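Ticket 1211: Second gripper for Kombo cell, purchase decision
Site: Jarelham
Opened: August 6, 2025
Category: Equipment / budget
Status: Waiting on quote

Request
Kombo cell needs a decision between a second three-finger gripper and a two-finger unit for the desk phone task. Budget line has room for one gripper and 2 cable kits. Drolham lead time is 15 working days.

Entry 1
Checked clearance with the three-finger hand over the table. Fingers spread wide next to the corded phone. Cable bundle loops down the left side of the wrist and needs a proper dress kit whichever hand is bought.

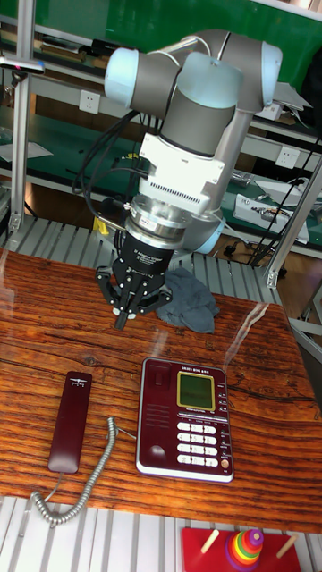

Entry 2
Reach check from the other side of the table. Handset lies diagonally beside the base. Spare phones are on the floor next to the bench; a storage rack was left off the request and should be added as a separate line. Cables on the arm side drape past the table edge. Quote 2 kits, no change.

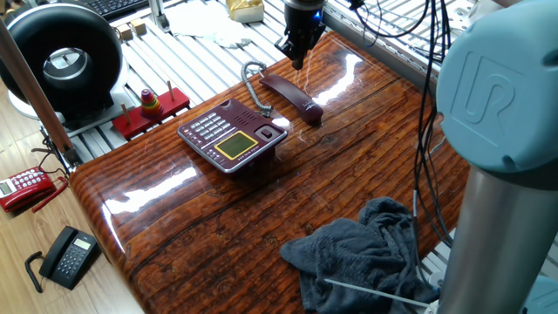 Gripper above the gap between base and handset.

Entry 3
Grip check, two-finger hand. Coiled cord stays attached at this stage, so the payload figure sent to Jiseo has to include it. Asked Jiseo to reissue the quote with 9 spare fingertip pads and drop the second three-finger hand.

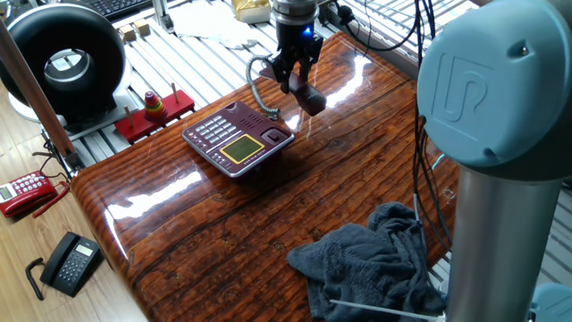 Two-finger gripper holding the maroon piece, cord looping down on the left.

Open items
- Revised quote from Jiseo
- Confirm the Drolham flange adapter is included in the price
- Rack for spare phones, price to come

Next action: purchasing. Leave ticket open until the PO number is entered.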